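From: Skye Kerr
To: Callbridge Spice and Pantry list
Date: May 20, 2025
Subject: Re: [pantry] Long pepper, whole or ground?

Hello all,

Henrik Gerlach wrote:
> Has anyone tried the long pepper from Kisora yet? I bought the 115 g
> bag and I'm a bit stumped. It won't go in my pepper mill, it smells
> more like cinnamon than pepper, and the one time I put it in a stew
> I couldn't taste it at all. Do I grind the lot at once or am I
> missing a trick? Also is it worth toasting?

Henrik, yes, I've been through two bags since September and I'm completely hooked! The mill is a lost cause, I'm afraid (mine jammed and I had to pick bits out with a skewer). I snap each catkin into three or four pieces and bash them in the mortar, a few at a time, just before I want them. Ground long pepper goes flat on me within a week, even in a tight jar, so please don't do the whole bag.

As for the stew, my guess is it went in too early. Try leaving two whole ones in from the start, fishing them out, and then stirring in a good pinch of fresh-ground right before serving. You get that warm sweet thing first and the heat creeps up behind it. It's gorgeous on roast squash too, and I've put it in shortbread: 200 g of flour, one heaped teaspoon, and a bit of orange zest. Joscha Teuber thought I'd used ginger.

Toasting, yes, but gently. Dry pan, low heat, take it off as soon as you can smell it. I burnt a batch while answering the door and it tasted like an ashtray. 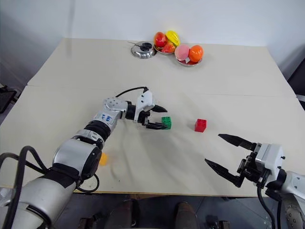
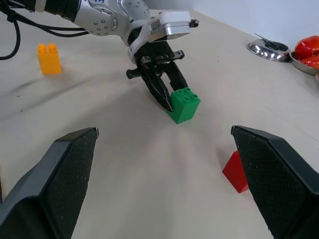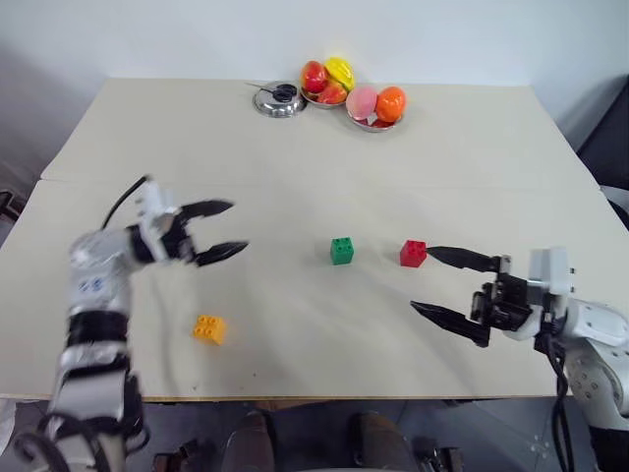 Toy blocks on the table, all three pictures

Back to pepper. Ashraful Mondal asked off-list whether the Kisora one is the same as the stuff the Kan shop in Tullton used to sell. I don't think it is. The Kan catkins were longer and thinner and had much more bite, and these are stubby and a bit fruity. I'd love to do them side by side if anybody still has some at the back of a cupboard (Knut, I'm looking at you).

I'm putting in another order at the weekend and there's room in the box, so shout if you want a bag. Cubebs as well, if anyone fancies them. I had some in a lamb thing last month and they're odd, sort of piney, but I keep going back to the jar.

Oh, and Henrik, keep yours in the dark. Mine sat on the windowsill for a month and lost half its smell.

Skye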